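Road Safety and Policing Update

Speed checks to continue on the Laton to Luden road

The Ruddock Road Safety Partnership has confirmed that speed checks on the road between Laton and Luden will continue through the summer. The checks began in February, following repeated complaints from residents about late-night driving, and were first planned to end in April.

Over the first period of enforcement, 215 drivers were stopped or recorded above the limit. Most were dealt with by way of a fixed penalty or the offer of a speed awareness course. Two drivers were reported for dangerous driving and their cases have been passed to the court. The Partnership is unable to comment on either case until proceedings are complete.

Residents will be aware that the limit falls from 50mph to 30mph at the Laton boundary, shortly before the turning for the primary school. The highest speeds were recorded on this stretch, generally after 10pm. Drivers are reminded that the lower limit applies from the sign itself and that braking should be complete by the time the sign is reached. 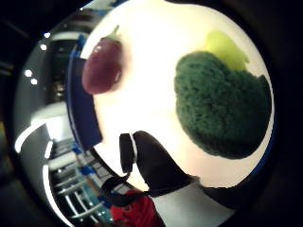
Issue 232

Vehicles used without insurance

Officers taking part in the checks also examined insurance, tax and MOT records at the roadside. A number of vehicles were seized under existing powers where no valid policy was in place. An owner wishing to recover a seized vehicle must produce a certificate of insurance that covers the release of an impounded vehicle, together with a driving licence and proof of ownership. Recovery and storage charges are payable in full before release, and storage is charged daily. Vehicles that are not claimed may be sold or crushed.

Several of those stopped believed that they were covered by a parent's or partner's policy. Being able to drive one car under a policy does not give cover to drive another. A named driver should ask to see the certificate and should check the dates shown on it. Those who use a car for paid deliveries, even for a few hours a week, should also confirm with their insurer that this use is included, as ordinary social and commuting cover will not normally extend to it.

Off-road motorcycles at Plernodport

Reports of off-road motorcycles on the sea wall path at Plernodport rose during the spring. The path is a public footpath along its full length. It is an offence to ride a motorcycle on it without lawful authority, and the same applies to the grassed area behind the car park. Machines of this kind are often unregistered and carry no lights or number plate, and riders have been seen without helmets.

Warning notices have been placed at both entrances to the path. Where a rider has already received a warning and is found riding in the same manner, the machine may be seized without a further warning being given. Parents who are thinking of buying a motorcycle for a young person are asked to consider where it can lawfully be ridden before doing so. Private land may be used only with the permission of the landowner.

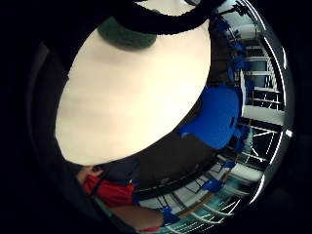
By the Road Safety Desk

Officers will not normally pursue a motorcycle along the sea wall where this would place walkers at risk. Residents sometimes take this to mean that no action is being followed up. Enquiries are made afterwards from recorded footage and witness accounts, and home visits have been carried out in Plernodport and Luden as a result.

How to report dangerous driving

Reports from the public remain one of the main sources of information on dangerous and careless driving in the area. Dash camera footage can be submitted through the online form, and should be sent as soon as possible after the incident. The following should be included:

The date, time and exact place of the incident
The registration number, make and colour of the vehicle, where known
A short written account in your own words
The full recording, including the two minutes before and the two minutes after the incident

Footage must not be edited or shortened. Please keep the original file until you are told that it is no longer needed. Anyone who submits footage may be asked to provide a signed statement and, in a small number of cases, to attend court. Those who are not willing to do so may still send in a report, which will be used to plan future patrols.

Residents are asked not to post recordings on social media while a report is being considered. Doing so can make a prosecution more difficult, and may lead to the wrong person being blamed.

A driver or passenger must never use a phone to film while driving the vehicle themselves. In an emergency, or where there is an immediate danger to life, call 999.
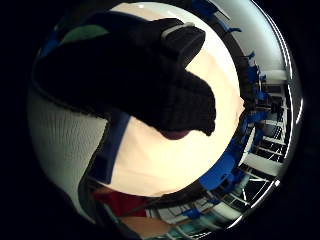
Helen Marchbank
Road Safety Communications Officer

Changes to the Ruddock junction

Work to renew the road markings at the Ruddock junction will take place overnight, between 8pm and 5am. Temporary signals will be in use, and the right turn towards Luden will be closed while the crew is on site. A signed diversion will run through Laton. Buses will follow the diversion and will not serve the stop beside the garage during these hours.

The new markings will include a longer right-turn lane and a wider waiting area for cyclists. The stop line on the Plernodport side will be moved back, and drivers who know the junction well should take particular care in the first weeks.

Comments on the layout may be sent to the Partnership in writing or left at the front counter of Ruddock police station during opening hours.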